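Häufige Fragen zum Greifervergleich

Seit ich meine Notizen zu den Handgreifern online gestellt habe, kommen immer wieder dieselben Mails. Ich sammle die Antworten jetzt hier, dann muss ich nicht jedes Mal von vorn anfangen (und ihr müsst nicht auf mich warten, ich bin furchtbar langsam beim Antworten). Stand: 13. Februar 2025.

Welche Greifer hast du überhaupt verglichen?

Zwei handgeführte Modelle, den Braltska und den Prekel. Beide haben zwei Finger, beide hält man selbst in der Hand, und bei beiden werden die Bewegungen aufgezeichnet, damit später ein Arm damit trainiert werden kann. Den Clendwood hatte ich nur drei Tage zum Ausprobieren, der läuft bei mir außer Konkurrenz.

Wie viele Durchgänge waren das?

Mit dem Braltska 59, mit dem Prekel 37. Ja, ich weiß, das ist unfair verteilt! Der Prekel kam später an und dann war die Zeit in der Ausstellung vorbei. Ich rechne deshalb auch keine schönen Prozentwerte aus, ihr bekommt von mir nur Eindrücke und die Rohdaten.

Warum in einer Badausstellung und nicht im Labor?

Im Labor habe ich einen matten Tisch und immer dasselbe Licht, da sieht jeder Greifer gut aus. Zwischen Waschtischen hat man glatte Fliesen, Chrom, Marmormuster und jede Menge Kram auf dem Boden, und die Kameraauswertung muss trotzdem die Marker finden. Imogen Haworth hat mir im September den Kontakt zu Bickerstaff vermittelt, die haben mich nach Ladenschluss einfach machen lassen. Großartig!

Kann man mit so dicken Fingern auch kleine, weiche Sachen greifen?

Kann man, aber man muss ein bisschen üben. Ich nehme gern fusselige Teile mit dünnem Ende, die verzeihen wenig: Wer schief ansetzt, schiebt sie nur vor sich her. Am besten klappt es bei mir, wenn ich ganz vorn mit der Spitze zufasse und das Handgelenk locker lasse.
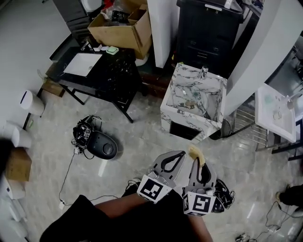 Kleinteil zwischen den Fingern, die Markerwürfel sitzen an den Fingeransätzen.

Stören die Würfel nicht beim Arbeiten?

Am Anfang schon, ich bin dauernd irgendwo angeeckt. Nach einem Nachmittag denkt man nicht mehr daran. Wichtiger finde ich, dass man sie sauber hält, ein Fingerabdruck auf dem Muster und die Erkennung wird zickig. Ich habe immer ein Brillenputztuch in der Tasche.

Und die ganzen Kabel?

Ach, die Kabel. Das ist mein größter Kritikpunkt, und zwar an beiden Modellen. Der Strang zieht leicht an der Hand, und wenn man sich dreht, muss man schauen, wo man hintritt. Ich führe ihn inzwischen am Unterarm entlang und mache mit Klettband eine lockere Schlaufe. Zu straff ist auch nichts, dann zerrt es am Gehäuse.

Welchen würdest du kaufen?

Für kleine Teile den Braltska, der schließt für mein Gefühl gleichmäßiger. Für längere Sitzungen eher den Prekel, weil er besser in der Hand liegt (ich habe kleine Hände, das kann bei euch ganz anders sein).

Gibst du die Aufnahmen weiter?

Bisher sind 29 Durchgänge geprüft und beschriftet, die schicke ich auf Anfrage gern raus. Schreibt bitte dazu, welches Format ihr braucht, sonst frage ich sowieso zurück.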